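I own a good dictionary, two phrasebooks and a shelf of cookbooks, and I would trade the lot for an hour in front of somebody's snack drawer. A snack drawer is where people put what they really like. Dinner gets planned around guests and budgets and what the doctor said, but the drawer is pure wanting, and I think it deserves a lot more respect than it gets.

My argument is simple enough. If you want to learn about food from a place you didn't grow up in, start with the bags. Skip the restaurant for now (it'll still be there) and go to the dry goods aisle with a few dollars and no plan at all. I started doing this in May at Kirkex, the grocery on the corner by my bus stop, which has 171 different bagged snacks on its back wall. I know because I asked the manager, and she was so pleased to be asked that she looked it up!

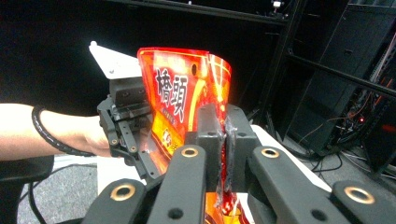
Choosing by looks is a perfectly good way to shop. People are snooty about this, as if a shopper who can't read every word has no business picking up the package, and I couldn't disagree more. The characters 橋頭 sit big and black on a red panel, outlined in white so they jump at you from clear across a room, and the rest of the bag goes off into yellow and orange like a parade. Somebody sat at a desk and worked hard on that. I want to reward them. And once you've bought the thing, you have a reason to look up the characters, and now you own a little piece of reading that you'll recognize next time, on a street sign or a menu or another bag.

My friend Sobia Bugti thinks I have this backward. She reads the ingredients first, the whole panel, with her phone out for translating, and she'll put a bag back over one word. Fair enough, and if you have allergies please be like Sobia. But she also ate the same pretzels for most of her twenties, and I've watched her walk past a whole shelf of wonderful things to get to them.

Then there's the color. I love a snack aisle for its color. The fashion in the stores near my office is for beige pouches with lowercase lettering, the kind of package that looks like it's apologizing for having chips in it. Natlow does this. Montecinos started doing it last year, after decades of the best turquoise in the business, and I still haven't forgiven them.
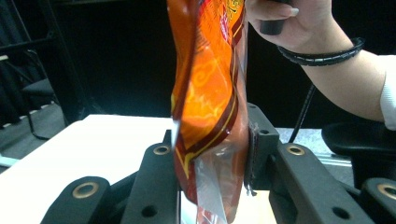
Give me a loud bag every time. Loud packaging is friendly. It tells a kid standing there with 2 dollars that this was made for her too, and it tells a tired adult the same thing. I don't believe for a second that the quiet stuff tastes better, and I've eaten enough of both to have an opinion.

The other thing I'd fight for is the see-through part. A clear window on a package is a kind of manners. You get to check the size of the pieces and whether there's red oil or seeds or a great deal of nothing, and you decide for yourself. Tronov once sold me a box as big as a shoebox with 200 grams of crackers in it. A window would have saved us both some bad feeling.

Small packets are where windows do the most good, I think. A small packet costs so little that you can take a chance on texture, and texture is the part most of us are timid about. Chewy, slippery, springy, tough enough to work on through half a movie... none of that comes through in a recipe. You have to get it between your teeth.

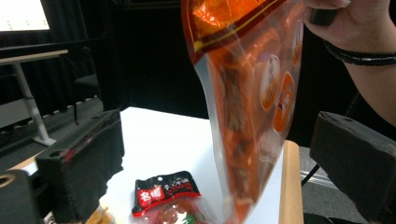 *One big orange bag, one small red packet with a clear lower half.*

So buy the big one to share and the small one to be brave with. Put them all out on the table together before you open anything, and let everyone pick up and squeeze and argue over what goes first. My own rule is that whoever picks has to take the first bite, and Sobia is coming over tonight, and I've hidden the pretzels.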